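Week 5 handout: Rules for shelf tasks in the simulated kitchen
Golnar Rashti, Nirnlow robotics course
17/01/2020

Okay, so last week we argued for most of the hour over what counts as a "successful" run, and I promised I'd write down the rules we use so you can stop guessing from my margin notes. These go for every episode you turn in from now until the October cohort takes over the scenes.

Rule 1. Write the success check before you touch the arm

I mean in words first, then code. "Can is on the shelf" is not a check! Which part of the can, how far from the edge, still for how long, gripper open or closed? Sepehr Nazari and I each graded the same 226 episodes last term, using what we thought was the same rule, and we passed 219 of the same ones. The rest came down to one missing word (he wanted the gripper to have let go, I never said so). 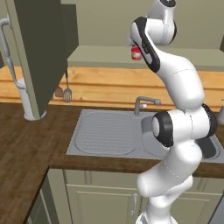
Fig. 1. Can in the gripper, in front of the green shelf. Under our rule, a can that's still held is not a placed can.

Rule 2. Leave room around the elbow

Everybody watches the gripper, me included. Meanwhile the elbow is swinging over the sink and the faucet, and that's where I see the sloppy contacts. Log contacts for every link of the arm, all the way down to the base, and set your limit before the run. If any link touches a fixed part of the kitchen, flag the episode. Flag it, don't delete it - I want those too.

Rule 3. Doors count as obstacles

A cabinet door that's open at the start stays in the collision model for the whole run. Please don't switch off its contacts to get a cleaner path (the Urico group did this in their first report and their numbers looked wonderful). Handles go in as well. A long curved handle like the one in the next figure sticks out past the panel, and a flat box standing in for the door will miss it completely. Check the door from at least two views, too, as an edge-on panel is very easy to misjudge. 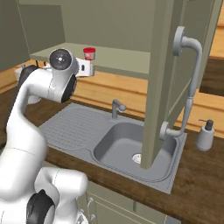 Rule 4. What goes in the log

Keep it plain, one line per item:

- scene name and seed
- start angle of every door, in degrees
- object name and its start pose
- contact list, by link
- result, in the exact words of your check
- your initials

No seed, no credit. Sorry! I can't rerun what I can't rebuild, and I've spent too many evenings trying.

Rule 5. Don't carry the result over to a real arm

A clean run in the simulator tells you about the simulator. Before anything from this course goes near the hardware in the Khosravi lab, you need a risk assessment, a speed limit set in the controller, and a second person at the stop button. More than 5 of you have asked me if you can skip the second person. Nope.

For next time: bring your written check on paper and swap it with a neighbor, who will try to break it. Chapter 5 of the Zondadberg notes is the reading, and you can leave out the part on conveyor lines.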